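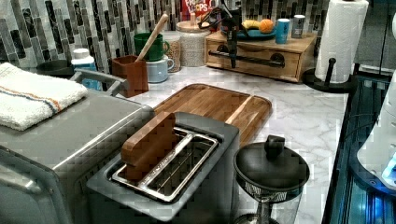

From: Karlijn Verbeke
To: Fodlow travel list
Date: 2024-03-05
Subject: Re: Self-catering in Naveck, or the hotel again?

Ariel Lumanlan wrote:
> We are thinking of Naveck for nine nights in the autumn, two
> adults and my mother, who can't do many stairs. Last time we
> had the Catacutan Hotel and liked it, but three people eating
> out every night came to more than the rooms did. Has anyone
> rented one of the flats behind the harbour? Is the bus any
> use? And do they still want the deposit in cash?

Ariel,

We have done both, the hotel twice and a flat once, so I will take your questions in turn.

The flats behind the harbour are let by Dumum, who have an office next to the chemist. Ask for one in the lower block. The upper block has the better view but there are 82 steps from the road and the lift only serves the car park. The lower block has two steps at the street door and a rail on the left side. Your mother should manage that if she is all right with a kerb.

Get them to confirm the block in writing. Jericho Abella was promised the lower one over the phone last year and found himself in the upper one, and by then the other was full. They did knock something off the bill, but he still had the steps.
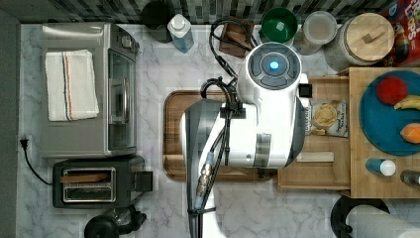 The deposit is 200, and they now take a card for it. It came back to us within a week. Linen is included but beach towels aren't. Cleaning is charged at the end whether you leave the place tidy or not – I would check the current rate, as it had gone up since Faizal Ngui stayed there.

The bus is fine on weekdays. It runs every 20 minutes from the ferry to the top of the town and stops outside the lower block. On Sundays there are four all day and the last one leaves before most people have finished lunch, so book a taxi if you arrive then. The hotel will ring one for you even if you aren't staying there.

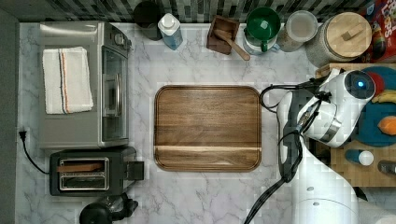 As for the cost, the flat was cheaper for us, though less so than I had expected. We still ate out every other night, and the shop by the harbour is dear for anything except fish and vegetables. The supermarket is a bus ride away at the far end of town. Breakfast is where you save. A two-slot toaster and a small oven on the worktop, like the ones in the photo, will do for three people if you aren't all in a hurry. The hotel breakfast is good but they charge it per head, and none of us ate enough to make it worth the money.

If you do go back to the Catacutan, ask for the garden side. The street side gets the delivery lorries from five in the morning. Duangjai Petchrat was there more recently than we were and may know whether the ground-floor rooms have reopened.

Karlijn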